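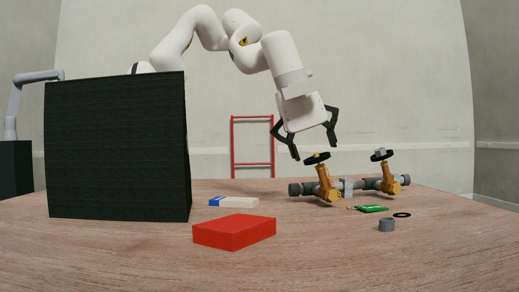
Anastasia Vrettos wrote in after the last version of this guide to say that I'd skipped the most useful bit, which was how to swap one gripper for another without wrecking the rest of your setup. Fair point! She also said a cube on a table tells you very little about a gripper, and that I should pick something people really have to turn. So this section has been redone with the valve bench as the test, and it's longer than it used to be. Sorry, and thank you.

4. Comparing two grippers on the valve bench

I'm going to assume you have Prestora installed, the arm loads, and you can jog it around without it folding itself into the tabletop. If not, go back to section 3. I'll be comparing the Morsy, with its two jointed fingers, to the Truso, which has straight parallel jaws. Any pair will do as long as you have a model file and a tool offset for each.

4.1 Before you start

Save a copy of your bench with everything where you want it. I mean everything: the pipe, both handwheels, the tag on its chain, the red box, the odds and ends on the table. I used to clear the small stuff away to get tidy runs, and all I learned was that both grippers are great on a bare table. Leave the clutter in.

You'll also want the controller set to 1000 Hz for both grippers. I ran the Morsy at one rate and the Truso at another for most of December and had to throw the whole lot out.

4.2 Setting up the first gripper

1. Open the saved bench and go to Tools, then Attach. Choose the Morsy.

2. Type in the tool offset from its data page. Don't eyeball this one. I did, it looked perfect from the front, and from the side the fingers were closing on air behind the wheel.

3. Open the fingers all the way and move the arm until the hand sits over the left handwheel. Stop well above it. You want to be able to see a gap under both fingertips from every camera view.

4. Save that pose as "above wheel". Every trial starts from there, for both grippers.

5. Tilt the hand to match the wheel. The wheel isn't level, and a straight-down approach puts one finger on the rim well before the other. Use the small rotate arrows for this (hold Shift for the fine steps, it took me ages to find that).

6. Lower slowly until the fingertips are outside the rim, then save the pose as "at wheel".

Note: with jointed fingers, the tips don't travel in a straight line as they close. They swing, so they'll land a bit higher or lower than where you parked them. Close them once in slow motion, see where they touch, and fix the "at wheel" pose before you do anything else.

Caution: keep an eye on the chain side of the left valve. In my first runs a fingertip hooked the chain, the tag went skating across the table, and the solver had a small fit. If your simulator slows right down for no clear reason, look there first.

4.3 Running the trials

7. Press Reset and let things settle for a couple of seconds. The clutter needs to stop jiggling.

8. Play "above wheel", then "at wheel", then close at the lower force setting.

9. Turn the wrist a quarter turn, open, back off to "above wheel".

10. Write down whether the wheel turned with the hand, slipped partway, or didn't move. I keep it to those three words: turned, slipped, stuck. I tried scoring out of ten for a while and could never remember what a six was.

11. Do this 12 times without touching the settings. Yes, it's boring. Put some music on.

Note: Prestora counts the warm-up run as a trial, so your log will show 13. Delete the first line before you work anything out.

4.4 Swapping to the second gripper

12. Reload the saved bench from 4.1. Please don't just detach the first gripper and carry on - if the last run nudged the tag or the red box, the second gripper gets a different test.

13. Attach the Truso and enter its own offset. On mine the jaws sit 38 mm further out than the Morsy's fingertips, and if you forget this step the first move drives them straight into the wheel.

14. Load "above wheel" and check the gap again. Then redo "at wheel" from scratch. The saved one won't fit, so don't try to patch it.

15. Repeat steps 7 to 11.

Caution: parallel jaws need more room at the sides when they open. Look at where the right-hand valve is before you let go of the left one. I knocked the block off the top of the right handwheel that way more often than I'd like to admit, and any run where that happens should be thrown out and done over.

4.5 Reading what you've got

Put the two logs side by side and look at the slips first. For me the Morsy was more forgiving when the hand was a little off center, and the Truso held better once it was lined up. I wouldn't pick one off that alone! Friction in a simulator is a number you typed in, and if you double it, both of them look wonderful.

Loubna Samir suggested a second round with the friction turned down low, and I'd second that. It's where I saw the biggest difference between the two, and it takes no extra setup at all: change the value under Materials, save the bench under a new name, and run steps 7 to 11 again for each gripper.

If you're moving on to real hardware with the Zarkmont controller, keep both "above wheel" poses and drop the "at wheel" ones. You'll be teaching those again by hand, and section 5 starts with exactly that.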